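ABOUT US

Hi, I'm Celina Kurek, and I run Fasico, a small car shop that looks after older hatchbacks and wagons (and the odd convertible, when the weather gets nice and people remember they own one). We do servicing, brakes, suspension, pre-purchase checks and a fair bit of rust repair. Mostly rust repair in October, if I'm being fair about it!

I started out at Kozłowski, a big dealership workshop, and stayed eight years. Good training, great coffee, but I hardly ever met the person whose car I was fixing. So I rented a place with two lifts, painted the doors orange and put my own number on the sign. Now there are six of us, and almost 10 years' worth of regulars who bring us cookies and weird noises to diagnose.

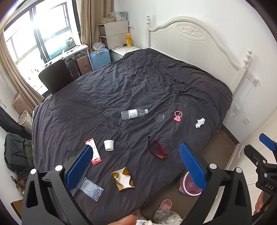
Do I need to book ahead for a pre-purchase check?

Give us a couple of days' notice if you can. The check takes most of a morning, you get a written report, and you're welcome to stand under the car with us while we poke at it.

We use Uritel for parts orders, so you'll get a text when yours come in. For paint we send cars over to Raneo, who have matched some truly awful 1980s beiges for us – and they pick up and drop off, too.

We don't sell cars and we don't take commission from anyone who does. If the wagon you've fallen for is a bad one, I'll tell you, and then I'll probably go looking through the listings with you over lunch.

Page updated January 6, 2022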